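Monday, late

The Arabzadeh washer has been in the basement for 11 days and I still don't believe the number on its door. The sticker says 205 gallons saved a month. Compared with what? Our old machine, or a creek? I asked the man at Mendus when I bought it and he said "compared with a standard household," and when I asked who that was he went to look for the extended warranty form.

I have been writing down the meter every morning. The neighbors must think I've lost a cat under the hatch. So far the meter says we use water, and I could have told them that for free.

What set me off today was the detergent. Sheena Tosh came by with a pouch of Tillo sheets, the kind that look like dryer sheets but are supposed to be the soap itself. She swears by them. She also swore by the copper bracelet and the mushroom coffee, and I told her so, and she laughed and left the pouch on the counter anyway. The back says one sheet handles a full load "of any size." A load can't be full and any size. Somebody got paid to write that.

I ran one with the towels at lunchtime. They came out smelling of nothing, and the package calls that "the scent of clean." My mother would have called it not using enough soap. I ran the same towels again with the old powder and they smelled like towels. So that's two washes to settle one argument, and there go my savings for the week.

Then I sat down with a sandwich and read up on whether mesh bags do anything for delicates. I've had one sweater come out of the wash fit for a doll and I'm not giving up another without asking some questions first.

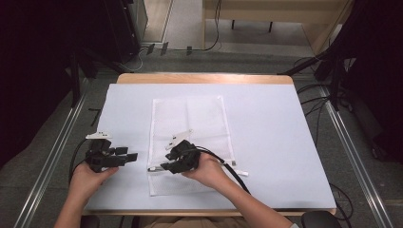
By Sheena Tosh
Filed under: Laundry, Small Stuff
4 min read

Yes, it's the same Sheena. I had no idea she was still writing for the Flarketti newsletter. She might have mentioned it while she was standing in my kitchen. It explains the pouch.

Her piece says a zippered bag will make a sweater last 200 washes. Who has washed a sweater 200 times? At one wash a month that's more than sixteen years, and Sheena can't have owned a sweater that long, she gives them all away every March. I called her up. She said it was "a general figure." I said general figures are how I ended up with this washer.

To be fair to her, one part made sense to me: don't stuff the bag, or the middle never gets rinsed. I can see that being true. It's the same with the big comforter, which comes out with a dry patch the size of a dinner plate if you jam it in. She could have stopped there and had a good short article.

The comments underneath were no help. One woman says bags ruined her zippers, another says bags saved her marriage. A man claims to have done 1,000 loads with the same bag and wants everyone to know it.

Anyway, I'll try it with the gray cardigan, which I never liked much. Cold water, short cycle, my powder. If it shrinks I'll bring it over to Sheena's and she can wear it.

Meter reading before bed, then lights out. Need to call Mendus about the rattle on spin. They'll say it's the floor.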